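PKG 114 Carton Sealing and Bench Practice
Handout 6: Handling pressure-sensitive tape at a shared table
Prepared by Consolacion Fajardo, Mendon annex

6.1 Scope

These notes cover the clear packing tape used in the sealing exercise, the table it is used on, and the state in which both are left. Carton grades are in Handout 4. Dispensers are in Handout 7.

6.2 The roll

A roll of packing tape has three parts: the core, the wound film, and the adhesive face, which on nearly all stock is wound inward. Clear film hides its own free end. To find it, turn the roll slowly against a fingernail and stop at the first step in thickness. Fold the last half inch under before the roll is put down.

The label inside the core is the only place the grade is marked once the wrapper is gone. Leave it in. When a roll is passed across the table, hold it by the outer rim with the core facing the receiver, so the label can be read before the roll changes hands.
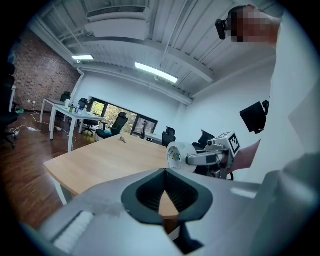

Dexter Gatchalian objected to this in last term's feedback: holding by the rim puts finger oil on the edge of the film, and on a narrow roll he would sooner see two fingers through the core. The objection is fair for narrow stock. For the standard roll the rim hold stays.

6.3 Setting down

A roll set flat on the tabletop stays where it is put. A roll stood on its rim does not, and a table with a curved edge has nothing to stop it. Set the roll flat, one hand's width in from the near edge. Wipe the surface first, as grit picked up on the side of the roll ends up under the next strip.

Keep small metal items (keys, clips, hooks) to the far side of the table. They nick the film edge, and a nicked edge splits lengthwise when pulled.

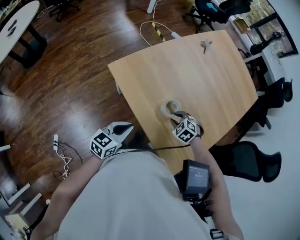
Wouldn't it be simpler to ban metal from the tabletop altogether? Kuo-hua Lu put this in the margin of the draft. For the graded exercise, yes, and the Section 6.6 checklist has been changed to say so. For open practice the far-side rule is enough.

6.4 Floor and cables

Power strips and adapters stay on the floor, clear of the side where the packer stands. Coil slack cable next to the strip. Do not fix cable down with packing tape; the adhesive leaves residue on laminate. Striped floor tape marks a boundary and is not to be covered.

6.5 Light

Clear tape is inspected by reflection. Stand so that the ceiling fixtures are in front of you, tilt the sealed carton toward them, and look along the strip. Trapped air shows as dull patches, a crease as a bright line. 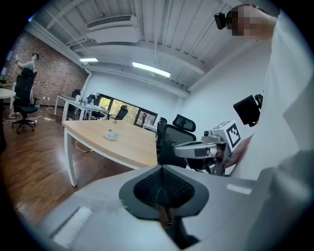

Check the full length of the strip, including the two end tabs, before starting the next carton. A dull patch that reaches the edge of the film is a fault. One that is closed on all sides is noted and passed.

6.6 Checklist for the graded exercise

Table wiped, no metal on the top.
Free end folded under.
Core label in place and legible.
Roll flat, one hand's width from the edge.
300 mm of film drawn for the center seam, 60 mm for each end tab.
Strip inspected by reflection.

Unused rolls go back in the cabinet, flat, labels up.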